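Do You Need Half of What the Closet Aisle Sells?

I have tried most of the storage products people swear by, and I'd put the bulk of them back on the shelf. Cedar balls first. A bag of them smells lovely for a month and then smells like nothing, and I have yet to see a moth change its mind over one. Washing sweaters before they go away for the summer does more. So does a lidded bin.

Vacuum bags are next. Fine for a guest comforter. Put a down jacket in one until September and see how long it takes to fluff back up. Mine took two rounds in the dryer and still looks tired.

Then there's the "no-iron" tablecloth. I own one from Falside and it creases like any other cloth. My neighbor Joyce Muli rolls hers around a cardboard tube, and I was ready to scoff, but the roll does work if you have somewhere long enough to keep it. I don't. I fold mine in different places each time so no line gets too deep, and I hit the worst ones with a damp press cloth on the day.

Starch spray: skip it before storage. It can draw silverfish and it sets the folds harder.

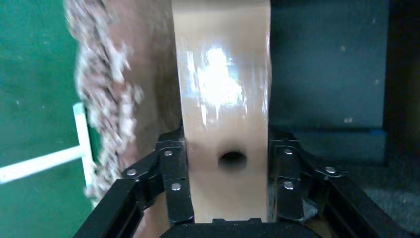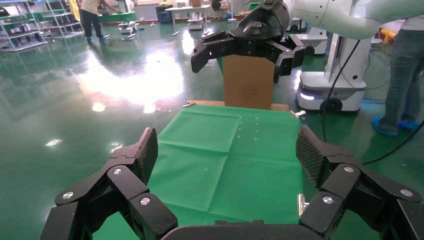 As for ironing water, I paid for a scented bottle from Nukine once – 300 ml, gone in two Fridays – and the shirts looked the same as they do with tap water. If your water is very hard, read what the iron's manual says about it before you buy anything. Plenty of irons are made for tap.

Lavender sachets get a pass from me, but only because I like the smell. Don't count on them for bugs. And don't let the oil kind touch silk, it leaves a mark you will be looking at for years. Iraís Barrera got one out with dish soap and says it was easy. I tried the same on a pillowcase and now have a bigger mark.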